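Wie viele Demonstrationen pro Aufgabe, wenn in der Simulation gesammelt wird?
Gefragt von Magdalini Spanos -- Januar, 16:40 Uhr
14 Kommentare

Ich sammle für Rallis per Teleoperation Beispiele in der Simulation. Aufgabe: Smartphone vom Tisch greifen und hinten ablegen. Bisher habe ich 284 Episoden, alle mit demselben Startbild. Das Training läuft durch, aber sobald ich das Handy ein Stück verschiebe, greift der Arm daneben.

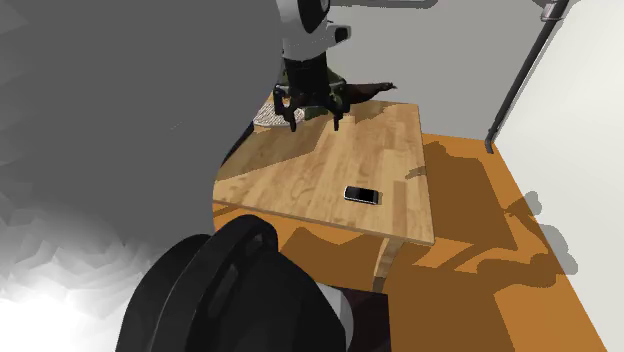
Tischszene mit Smartphone, Greifer über der hinteren Tischhälfte.

Die anderen Sachen hinten auf dem Tisch bleiben immer gleich. Soll ich einfach auf 1.000 Episoden aufstocken oder erst etwas an der Szene ändern?

Antwort 1
Erst die Szene ändern. Bei festem Startbild lernt das Netz die Bahn auswendig. Position und Drehung des Handys bei jedem Reset würfeln, die Sachen hinten auch, dazu das Licht. Die Schatten auf Tisch und Boden sind ziemlich hart, die würde ich mitvariieren. Bei uns (Projekt Grasholm) waren es am Ende 1.069 Episoden, brauchbar wurde es aber schon deutlich früher. Fehlgriffe mit Korrektur nicht löschen -- die helfen.

Antwort 2
mehr daten schadet nie

Antwort 3
Prüf noch die Kamera. Links verdeckt eine graue Fläche einen Teil vom Tisch. Wenn das Handy beim Würfeln dahinter landet, sieht das Netz nichts. Entweder Bereich einschränken oder zweite Ansicht dazunehmen.

Zuletzt aktualisiert: Januar
3 Mal geteilt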